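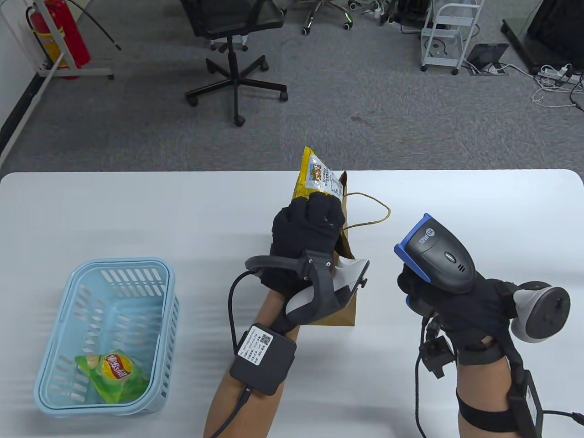 The Case for Unit Prices on the Receipt

Shelf labels in most grocery stores carry two numbers: the price of the package and the price per ounce, pound or count. The second number is the one that permits a comparison. It is also the one that disappears at checkout. The receipt records what was paid and drops the quantity it was paid for. I think this is a defect in the receipt, and a cheap one to fix.

Consider what a receipt line holds today. There is an abbreviated item name, often cut to a dozen or so characters, a price, and a tax code. A line reading CHIPS CLASSIC 3.49 does not say whether the bag held eight ounces or seven and a quarter. If the package shrinks and the price holds, the receipts from before and after are identical. A household that keeps every slip in a folder still cannot detect the change.

The usual objection is that the barcode does not contain the net weight. This is correct for ordinary packaged goods. The code is an identifier, and the register looks up the name and price in a table. But the shelf label is printed from a table as well, and that table has the net weight in it or the unit price could not be computed. The data exists in the building. It needs one more column in the file sent to the registers.

I did the exercise by hand in April. The Tilldale store near my house lists 3,228 packaged items in the weekly file it posts for delivery customers, and 1,990 of them have a net quantity in a separate field. The remainder have it buried in the description, in forms such as "12OZ," "12 oz." and "3/4 LB." Cleaning that up is tedious, but it is done once per item, and new items can be entered correctly from the start.

Elba Gallardo, who maintained register software for the Nundwood chain before it was sold, raised a better objection when I sent her a draft. Receipt paper is narrow and lines are short. Adding a quantity and a unit price forces a second line per item, and a long slip costs paper and slows the printer. Her suggestion was to print the net quantity alone, in the space now used for the department code, and leave the division to the shopper. I would accept that. The quantity is the missing fact, and anyone with a phone can divide.

Emailed receipts have no such limit. The one I get from Rillix contains a banner, a survey link and a loyalty balance, and still omits the weight of everything except produce. Paper width cannot explain that.

Produce deserves a closer look, as it shows the format is workable. A bag of onions sold by weight prints as a quantity, a rate and a total, and has for as long as I have shopped. Shoppers read it without difficulty.

Some readers will answer that people throw receipts away. Most do. The ones who keep them are sufficient, in the same way that a few people reading meeting minutes is sufficient reason to publish minutes.

Rules on unit pricing differ from state to state, and where they exist they tend to deal with the shelf. Extending them to the receipt would take a short amendment, with an exemption for small stores. I would set the threshold at 2,000 listed items and phase in the larger stores first. Comments on the threshold are welcome at the usual address.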